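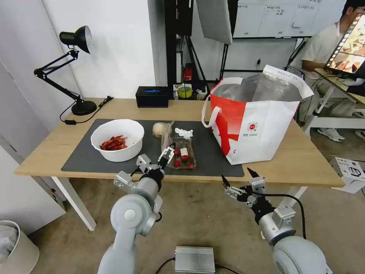
Budgeting a two-arm cell for bagging groceries: what am I missing besides the arms?

Asked in Equipment and Purchasing, 3 answers, 1 accepted

I am putting together a purchase request for a two-arm tabletop cell. The task is packing small grocery items into a shopping bag: clamshells of cherry tomatoes, garlic, dried peppers in a bowl, that kind of thing. Mixed rigid and soft goods, nothing heavy. We would collect teleoperated episodes first and train on them later.

I have quotes for the arms from two vendors, Nulico and Zou. Both are six-axis, both come with an electric parallel gripper. The Nulico quote includes the controller and one year of support. The Zou quote is lower but lists the controller, the gripper cable and the teach software as separate lines, and support is not included.

My manager wants one number and does not want me coming back for more in August. So far the sheet has:

two arms with grippers
one workstation with GPU
three cameras and mounts
one table
one emergency stop box

Questions:

1. What do people normally forget on a request like this?
2. Is it reasonable to use an ordinary office table, or do I need an extrusion frame?
3. How much spare gripper hardware should I buy up front?
4. Should consumables (the food and packaging) go on this request or on the operating budget?

The room is shared with desks, no fence. Arms are the collaborative type. Power is ordinary wall outlets on one circuit.

---

Accepted answer (score 14)

Taking these in order.

1. The lines most often missing, from requests I have reviewed:

Gripper fingers. The stock fingers are a general shape. For a clamshell you want something thin enough to get under the rim and with some compliance at the tip. Plan on at least one custom set and one revision of it. If you have no in-house printer or machine time, get an outside quote now.

Cable management. The gripper cable runs along the outside of most small arms. It needs slack at the wrist and clips at the elbow, and it will snag on bag handles if you leave a loop hanging. Clips and sleeving are cheap, but a replacement gripper cable is not, and lead time on ours was six weeks. Buy one spare per arm.

Lighting. Clear plastic lids give you glare, and the glare moves with the ceiling light and the windows. Get one soft panel on a stand and position it off to the side. Put a blind on the list if the room has daylight.

Work surface. Get a dark matte mat, larger than the working area, plus a second identical one. If you swap to a mat of a different color halfway through collection, you have two datasets.

Leader devices for teleoperation. You did not list any. If neither vendor includes them, this could be the third largest line after the arms and the workstation. Check whether the Zou software will run someone else's leader arms without an extra license. Ours would not.

Storage. Three camera streams plus joint data adds up. We filled the internal drive in 15 working days and bought a NAS out of somebody else's budget.

Freight, duty, and calibration on receipt. Ask for these in writing. Nulico quotes ex works unless you tell them otherwise.

2. An office table is acceptable for the objects. It is not acceptable as the mounting base for the arms. Mount them on a separate rigid stand or pedestal in front of the table, bolted or ballasted, and let the table hold only the goods. Then fix the table position with floor marks or brackets and measure it at the start of each session. A light table moves when an arm presses on it, and you will find that out from your replay errors.

Mounting plates: get the bolt pattern drawing before you order the stand. Drawing revisions do not always match the arm that ships.

3. Two spare sets of fingers, one spare gripper for the pair of arms. With two identical arms you can share the spare, so do not mix vendors to save on the left or right side.

4. Operating budget, if your accounting allows it. Capital requests with tomatoes on them get sent back. Mine was. But write down an estimate so it exists somewhere. Soft produce does not last many grasps. Dried goods last much longer but shed fragments, so allow for cleaning. Clamshell hinges fail before the contents do, and you can buy the empty containers by the case. Shopping bags go soft at the rim after repeated use and stop standing open, so order one type in bulk and retire them on a schedule.

On the single number: add a contingency line and label it as contingency. Hiding it in the camera line does not survive review.

Comment: What percentage for contingency?

Comment (answer author): I use 15 on everything except the arms, which are quoted firm. Check the quote expiry date.

Comment: Seconding the spare cable. We lost most of a month to one.

---

Answer (score 2)

Just go with Zou, it is cheaper. You can get a table anywhere. I would not bother with the lighting, modern cameras have auto exposure.

Comment: Turn auto exposure and auto white balance off for data collection. Fix both and record the values.

Comment: Cheaper before or after the controller is added? The question says it is a separate line.

---

Answer (score 5)

Agree with the accepted answer on hardware. A few planning items that are not purchases but cost money.

Risk assessment. "Collaborative type" describes the arm, and the assessment covers the application, including the fingers and whatever they hold. Thin pointed fingers change the result. With desks in the same room and no fence you should expect to be asked about this before power-on. Ours was done by an outside firm. Budget for it or get a written commitment from your safety department. Include an extinguisher near the cell if there is not one already, and ask what type they want for the electrical equipment.

Emergency stop. One box is not enough if the operator and the second person stand apart. Put one at the operator position and one reachable from the other side of the table. Confirm that each stops both arms. On two separate controllers this takes wiring, and the vendor may bill for it.

Power. Two controllers, a workstation under load and a light panel on one circuit, shared with desks, is worth asking an electrician about. Add up the nameplate values first.

Floor space. Controllers and power supplies usually end up on the floor between the arm stands, where people kick them and where dropped goods land. A small under-table rack is inexpensive. Measure cable length from the rack to the arm base before buying, as the standard cable may be short.

Labor. For teleoperation, plan one operator and one person resetting the items. Resetting a bag-packing task is slow: empty the bag, reopen it, put everything back in varied positions. In our log the reset took longer than the episode. If you plan on 50 usable episodes per half day per cell, you will not be far off at first. Base the schedule on that figure and not on episode length alone.

Software. We use Nestis for episode logging and Murari for the camera sync. Both needed a per-seat license. Whatever you use, list seats for the people who review the data as well as the people who record it.

Comment (asker): Thank you. I had no line for leader devices, the assessment or the second stop. Revised sheet is 15 percent over the first one before contingency. Nulico has confirmed in writing that one stop circuit can serve both controllers with their linking cable, which is extra. Zou has not answered yet.

Comment: Ask Nulico for the part number of the linking cable. There are two lengths and the short one does not reach if the controllers are on opposite sides.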